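Mevska – Wortliste und Satzbelege zur Küchen- und Haushaltssprache

Stand: Januar 2018

Mevska ist eine Sammlung deutschsprachiger Bezeichnungen für Dinge und Tätigkeiten rund um Küche, Tisch und Vorrat. Sie enthält 2,000 Einträge mit regionaler Zuordnung und je Eintrag mindestens einen Satzbeleg. Die Sammlung ist für Leute gedacht, die an Wörterbüchern, Rechtschreibprüfungen oder Unterrichtsmaterial arbeiten. Zusammengestellt haben sie Jasper Goossens und Gerrit Van Loon.

Inhalt des Archivs

eintraege.tsv – die Wortliste, ein Eintrag pro Zeile
belege.tsv – die Satzbelege, über die Eintragsnummer verknüpft
regionen.tsv – Kürzel und Klartext der Regionen
quellen.txt – Verzeichnis der ausgewerteten Texte
aenderungen.txt – Änderungen gegenüber der Vorversion

Alle Dateien sind in UTF-8 kodiert, Zeilenende LF, Feldtrenner Tabulator. Anführungszeichen haben keine Sonderfunktion und werden als Text gelesen. Wer die Dateien in einer Tabellenkalkulation öffnet, muss die Spalte "nr" als Text importieren, sonst gehen die führenden Nullen verloren und die Verknüpfung mit den Belegen stimmt nicht mehr.

Felder in eintraege.tsv

nr: laufende Nummer mit führenden Nullen
lemma: Grundform, Substantive im Nominativ Singular
genus: m, f, n oder leer
wortart: S, V, A oder X (mehrteilige Ausdrücke)
region: Kürzel nach regionen.tsv, mehrere durch Komma getrennt
bedeutung: kurze Umschreibung, höchstens ein Satz
verweis: Nummer eines gleichbedeutenden Eintrags, falls vorhanden

Bei schwankendem Genus stehen beide Angaben im Feld, die häufigere zuerst. Das betrifft vor allem "Butter", "Teller" und "Joghurt". Pluralformen sind nicht erfasst.

Herkunft der Belege

Der Grundstock stammt aus der Rezeptsammlung Kitonby, einer Reihe handschriftlicher Kochbücher, die Gerrit Van Loon abgeschrieben hat. Dazu kommen Haushaltsratgeber aus dem Nachlass De Haan und Fragebögen, die wir an Bekannte und deren Verwandte verschickt haben. Beantwortet wurden 30 davon. Die Antworten sind in quellen.txt nur mit Region und Geburtsjahrzehnt verzeichnet, Namen geben wir nicht weiter.

Die Kochbücher sind in Kurrentschrift geschrieben. Unsichere Lesungen stehen in eckigen Klammern, unlesbare Stellen sind durch drei Punkte in eckigen Klammern ersetzt. Die Rechtschreibung der Vorlagen wurde in den Belegen beibehalten, im Feld "lemma" steht die heutige Form. 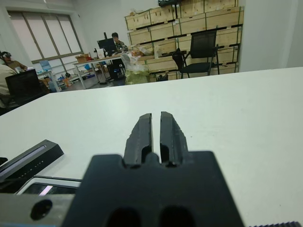

Abkürzungen für Maße und Gewichte haben wir in den Belegen nicht aufgelöst. "Lth." steht für Lot, "Qt." je nach Vorlage für Quart oder Quentchen. Wo sich das aus dem Rezept nicht entscheiden ließ, steht im Beleg ein Fragezeichen hinter der Abkürzung.

Regionale Zuordnung

Die Sammlung unterscheidet 7 Regionen. Maßgeblich ist der Ort, an dem der Beleg entstanden ist, nicht der Geburtsort der schreibenden Person. Ein Wort kann also einer Region zugeordnet sein, in der es sonst kaum vorkommt. Einträge mit nur einem Beleg tragen im Feld "region" zusätzlich ein Sternchen und sollten für Karten oder Auszählungen nicht ohne Prüfung verwendet werden.

Beispiele:

Sahne / Rahm / Obers: drei Einträge, über "verweis" verbunden
Pfannkuchen: zwei Einträge, einmal für das Gericht aus der Pfanne, einmal für das Hefegebäck
Topflappen: ein Eintrag, alle Regionen
abschmecken: ein Eintrag, alle Regionen
Hafen: in der Bedeutung "Topf", vor allem im Süden

Bekannte Mängel

Der Norden ist zu schwach vertreten, weil von dort nur wenige Fragebögen zurückkamen. Verben sind gegenüber Substantiven deutlich in der Minderzahl. In den Belegen aus dem Nachlass De Haan fehlt teilweise die Seitenangabe, sie lässt sich nicht mehr rekonstruieren, da die Bände neu gebunden wurden. Einige Verweise zeigen nur in eine Richtung. Markennamen, die als Gattungsbezeichnung gebraucht werden, sind uneinheitlich behandelt.

Änderungen gegenüber Version 2

Die vorliegende Fassung ist Version 3. Doppelte Einträge für Komposita mit und ohne Bindestrich wurden zusammengeführt. Das Feld "bemerkung" ist entfallen, sein Inhalt steht jetzt, soweit brauchbar, unter "bedeutung". Die Nummern gestrichener Einträge werden nicht neu vergeben. Skripte, die auf die alte Spaltenreihenfolge bauen, müssen angepasst werden.

Prüfung

Mit dem Skript Rostell lässt sich kontrollieren, ob alle Belege auf einen vorhandenen Eintrag verweisen und ob nur gültige Regionskürzel vorkommen. Aufruf im Verzeichnis mit den Dateien:

rostell --pruefen eintraege.tsv belege.tsv regionen.tsv

Ohne Ausgabe ist alles in Ordnung. Fehler werden mit Zeilennummer gemeldet.

Nutzung

Die Wortliste darf frei verwendet und verändert werden, auch in kommerziellen Produkten, sofern Mevska als Quelle genannt ist. Für die Satzbelege aus den Fragebögen gilt das nur bei nichtkommerzieller Nutzung. Korrekturen bitte mit Eintragsnummer und nach Möglichkeit mit Beleg an Jasper Goossens schicken. Zur Kurrentschrift und zu einzelnen Lesungen gibt Gerrit Van Loon Auskunft.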